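Flat Roofs, Sárközi Building: Survey Gallery

4 min read

The roof of the Sárközi building is a low-slope single-level deck, inspected in August ahead of the resurfacing contract. The pages in this set cover the surface, the outlets, the upstands and the plant bases. Captions are kept short. The full condition report is held by Madden, who manage the building, and should be consulted for anything involving cost.

Access is by the internal stair at the east end. The stair door opens outwards and has a drop of one step onto the deck. Anyone going up should sign the book at the bottom and wear soft-soled footwear, as grit trodden into the surface shortens its life considerably.

Surveyed area: 546 square metres, excluding the stair housing.

General surface

The finish is a mineral-faced sheet laid over older felt. Colour has shifted since it was put down, as expected on an exposed roof with no shade for most of the day. A change of colour alone is not treated as a defect. Blisters, splits and open laps are, and each one found was marked in chalk and entered on the plan.

Laps were checked by hand with a blunt probe at intervals of one metre. Seven were open by more than the permitted amount. All of them lie on the north side, where water stands longest after rain.

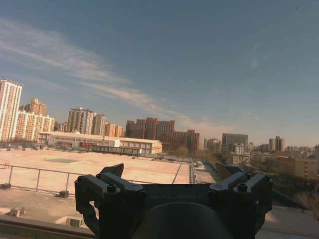 Earlier repairs are harder to date. Levente Vincze, who kept the maintenance log for the building until last year, has records of patching in two separate periods, the first with Nikska sheet and the second with a Zonex liquid coating. The two materials do not bond well to each other. Where they overlap, the coating should be cut back to sound sheet before anything new goes on top.

Outlets and falls

Twelve outlets serve the whole roof. Gratings were lifted, cleaned and refitted at the time of the survey. The designed fall is slight, and settlement has reduced it further in places — a level taken along the parapet gives almost nothing over the last few metres. Ponding depth was measured the morning after rain, at 7.30, before the sun had reached the deck.

Tapered insulation is proposed for the north side only. Raising the whole surface would bring it too close to the door threshold.

Upstands and parapet

Upstand height is adequate on three sides. On the fourth it falls short by 17 mm at the lowest point, and the flashing has been dressed down to cover the difference. The pointing above the flashing is soft and can be raked out with a key. Repointing is listed as a separate item in the schedule.

Plant bases

Two concrete bases remain from the old ventilation units. Neither is in use. They are to be broken out by hand — no heavy breakers, given the age of the slab — and the deck made good before the new sheet is laid.

Core samples were taken beside each base. Both were dry through the full depth of the insulation. Results for the north side are still awaited and will be added to this page.

3 comments · 12 shares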